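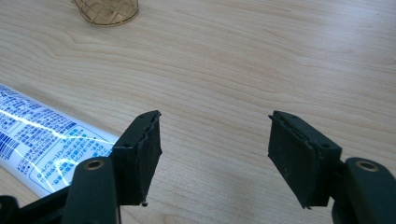 ## Set the open limit

Start the Colov tool and load the Stonmont profile. Open the jaws until you see both foam pads and bare wood between them. Write the encoder value into `open_raw`. With our profile it is 3000. 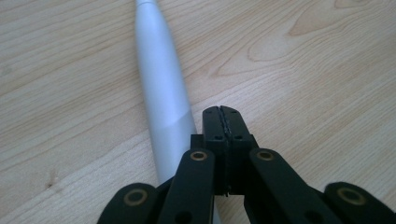 ## Set the closed limit

1. Close slowly, with nothing between the pads.
2. Stop when the two pads touch. More current only bends the links and the value becomes wrong.
3. Write this value into `closed_raw`. Ours is 600.
4. Save, then run `colov check --cycles 21`.

If the check reports a drift bigger than 2, please repeat both limits.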